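# Workshop tips: setting up software for a small robot arm

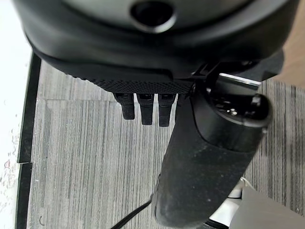

*Gripper over the floor, black grip and cable alongside.*

These notes cover the software side of running an arm in a home workshop. We keep them on the wall at the Tirkau shed and add to them when something goes wrong.

## Camera and lighting

- Lock the exposure before you start. On auto, a white wall at the side of the view will pull the brightness around every time the wrist turns.
- Black parts on a grey floor are hard for a detector to separate. If the mask keeps bleeding into the floor, lay a sheet of plain coloured paper under the part before you touch any settings.
- Striped flooring upsets edge-based detection. Blur the picture a little first, or switch to the depth channel if your camera has one.
- Mask out the gripper's own housing. It sits in the same spot in every view, so one fixed mask does the job. Redo the mask if you change the fingers.
- Wipe the lens. Use a dry cloth, no sprays.

## Calibration

Redo the hand-eye calibration whenever the camera bracket has been loosened, even slightly. Hurik, the planner we use, stores the result in a plain text file. Copy the old file somewhere safe before writing a new one, and put the date in the file name.

Print the calibration board on stiff card and tape it flat. A curled board gives numbers that look fine and put the fingers 2 mm off at the table.

## Planning

- Draw the floor, walls and bench into the planner as solid boxes. Make each box a bit bigger than the real thing.
- Cables don't show up in the collision model. Add a keep-out box where they run, or tie them back.
- Approach long round objects across their narrow side. If the planner offers a grasp along the length, reject it in the grasp filter.
- Set the planning timeout to 200 ms for small moves. Longer moves past the bench need more.
- If a plan comes back with a big elbow swing, don't run it. Ask for another one, or add a waypoint.

## Control

Start every new program at low speed. The speed slider in Drallent goes up to 100, and we leave it at 30 until a job has run cleanly from start to finish. The slider resets when the controller restarts, so check it each morning.

Set the grip force low for rubber and foam coverings, then raise it in small steps. Put a time limit on the close command as well. Without one, a program waiting on a contact signal can sit there until someone notices.

Keep the emergency stop within reach of where you stand, and test it before the first run. A stop button on the screen doesn't count.

## Logs

Turn on logging for joint positions, gripper state and camera pictures, all using the same clock. Ours drifted apart last September and a good deal of recorded work couldn't be lined up afterwards. The time sync setting is under Network in Drallent, and it's off by default.

Delete old logs from the controller once they are copied across. A full disk stops the planner with an error that says nothing about disks.

Last changed 9 Apr 2018. The grasp filter settings are on the next sheet.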